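Student Project Report: Choosing Where to Let Go
Kamrul Sultana, Drodstead Robotics Lab
Last updated: September

When I joined the Rornadum project I thought the hard part would be picking things up. Grasping gets all the attention in the papers we read in the spring, and I came in with a notebook full of ideas about it. By the second week my advisor, Dr. Ocampo, had gently steered me toward the other end of the motion, which is putting a flat, slippery object down next to others like it without bumping them. I'm grateful for that push, even if I grumbled at the time.

My part was the release planner. It takes the wrist camera view and the joint readings and decides three things: the height at which to stop, the angle to hold, and the moment to open the fingers. The planner sits on top of the lab's existing motion code, which we call Delley, and I tried hard not to change anything inside Delley itself. (I changed one thing. It is in the appendix, with an apology.)

The first version used a fixed release height and it was not good. With a row of phones already down, a fixed height ignores the fact that one of them may be leaning over its neighbor. So I added a small segmentation step that looks for the edges of each phone and works out the free strip closest to the one being held. I labeled 221 wrist images by hand for this, mostly in the evenings, and I still see rounded corners when I close my eyes.

Glossy screens were the real trouble. A dark screen works like a mirror, and my edge finder was quite happy to report an arm lying flat inside a phone. A phone held edge-on is nearly as awkward, a thin dark bar with hardly any face to measure, and when it overlaps the nearest one in the row the two can merge into a single shape.

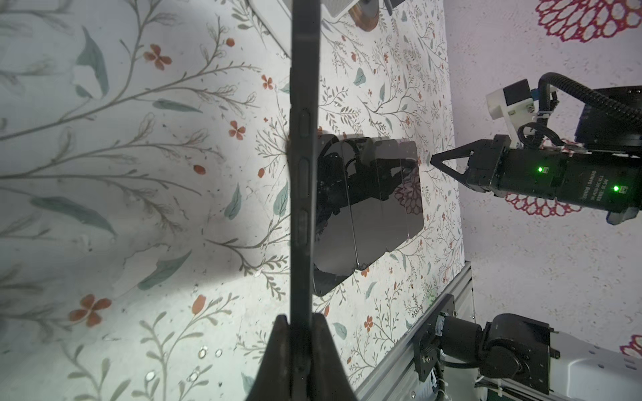

I tried raising the contrast first, and that only made the reflections sharper. What helped was giving the planner some memory. It now keeps the last 14 frames and throws out any edge that moves along with the arm, because a phone lying on the table should stay put in table coordinates while the wrist travels. The patterned cloth gave false edges too, but those hold still, so I had to mask them with a color check instead.

Timing was the last piece. The filter adds a delay of 300 milliseconds before release – longer than I wanted, though the arm is slowing down by then anyway. I would like to bring that down next term by running the segmentation on a smaller crop around the fingertips. I would also like to log the gripper current, so the planner can tell when the phone has touched down and stop relying on the camera for everything.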